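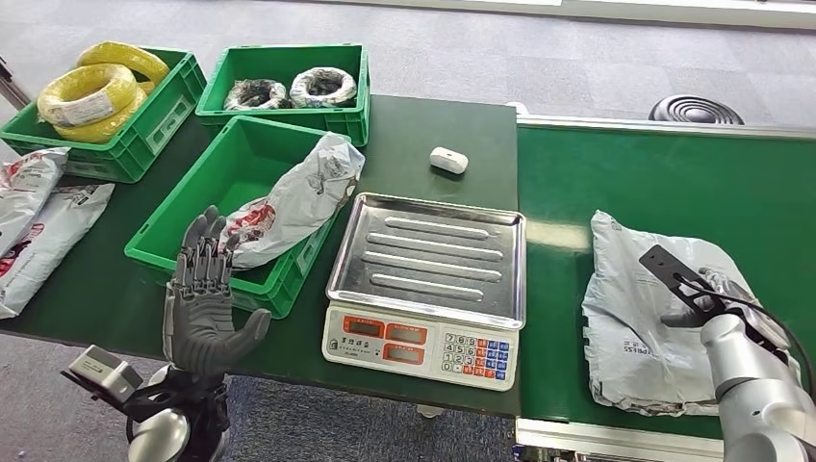
Coiled yellow cable in a green crate.

Match abandoned in the 92nd minute – does the score stand?

January, by Seidu Ansah
Print | E-mail

I manage Clarnilard, a men's soccer team in the lower half of a league whose lower half is most of it. Last month we went to Hekell and led 2-1 from just before the break. We were awful, so were they, and I'd have taken that score home in a bag.

In the 92nd minute the lights went out at one end of the field. The referee had signaled four minutes of stoppage time, so there were two left, maybe a bit more given how long their center back had been lying down. We all stood in the dark at Tilahun Park while a man went off to find another man. The ref gave it 40 minutes, which is longer than my players can stand still without getting a cramp, and then he called it off.

I assumed that was a win. The Hekell manager assumed it was a replay, and told me so with a handshake that went on too long. Now the league secretary has written to both clubs asking for "observations." The table on the website shows the game as not played, which will be news to my right back's ankle.
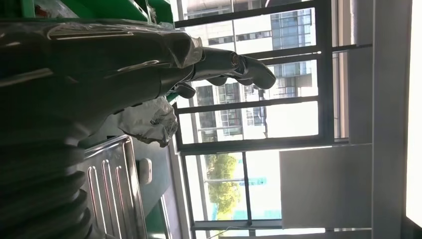
I've read our league handbook twice. It has a whole page on sock tape and one sentence on abandoned games, which says they'll be "dealt with at the discretion of the league." Does a game that gets to 92 minutes count for anything? Does it matter that it was their field and their lights? And what happens to the yellow cards, as we collected four and I'd happily give those back?

Seidu Ansah

Yayra Quaye

I refereed at your level for a long time and had three of these, two fog and one dog.

Start with the Laws of the Game. Law 7 says an abandoned match is replayed unless the competition rules or the organizers decide otherwise. So the Hekell manager is right about the default and you're right to hope for the exception. Your one sentence in the handbook is the exception. It hands the whole thing to the league, and the league can let the 2-1 stand, order a replay, or in some places award the game.

The referee can't award you the win. He decides whether play can go on and then he writes a report. That report is the thing that matters most now, so if you haven't asked the league whether you can see it, ask. You want it to say the time of the stoppage, how much added time he had left, the score, and why the lights failed if he was told.

As for it being their lights, it depends. A power cut across the whole neighborhood is bad luck. A home club that let the meter run out is another matter, and leagues tend to take a dim view (sorry). Don't accuse anyone of anything in your letter. State what you saw and leave it.

Keep the letter to one page. I'd write something like this:

– Clarnilard led 2-1 when play stopped in the 92nd minute.
– The referee had signaled four minutes of added time.
– We stayed on the field and were ready to resume for the full 40 minutes.
– We ask that the score at the time be recorded as the result.
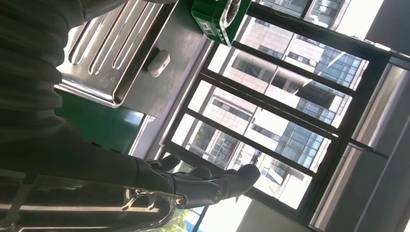 Leave out how well you played, especially as you didn't. Also leave out the round trip. Every away team thinks its drive was heroic, and the people reading have all done the same drive.

On the cards: in most leagues they stand even if the game gets replayed, and a red certainly would. Check with the secretary before your next team sheet goes in. Playing a suspended man would be a silly way to lose three points you may have just been given.

Clogger5

Replay. Always a replay. We were winning 5-0 in the Cosance Cup when it got called off for a frozen goalmouth and we lost the second one on penalties after 120 minutes. My advice is don't write to anybody, it only encourages them.

Yayra Quaye

Cup games are a different animal, because somebody has to go through. In a league they've got more room to let a score stand. And do please write. If Hekell sends in a letter and you don't, the only account on the table besides the referee's is theirs.

Seidu Ansah

Thanks both. Letter sent, one page, with no mention of the drive, although I did have a paragraph on it that I was fond of. The secretary says all four cards stand whatever happens. The ruling on the score comes at the next league meeting, and Hekell has already asked whether we could bring our own flashlights.

Contact us | Copyright Community Touchline Help | Back to top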